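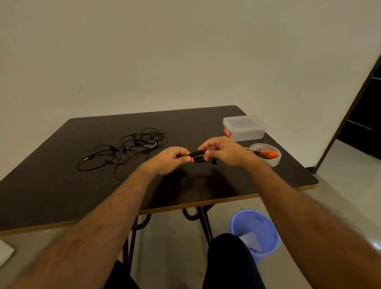 Coiled cable with earbud, held over the table.

Search this site Go

Melholm Fund -- Grants Meeting, 3/3/20

1. February minutes approved.
2. Donor report. 325 gifts received; six lapsed donors renewed. Atow pledge letter still unsigned.

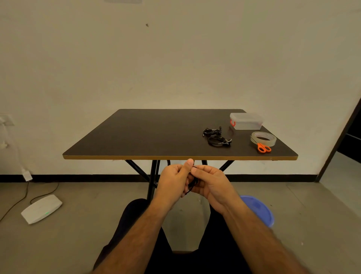 Sena Amissah
Recording Secretary

3. Zoubi matching grant. Term set at nine months -- match paid on cleared gifts only. Carried.
4. Trolotine bequest. Restricted use wording sent back to counsel.

Adjourned.

Last updated 3 weeks ago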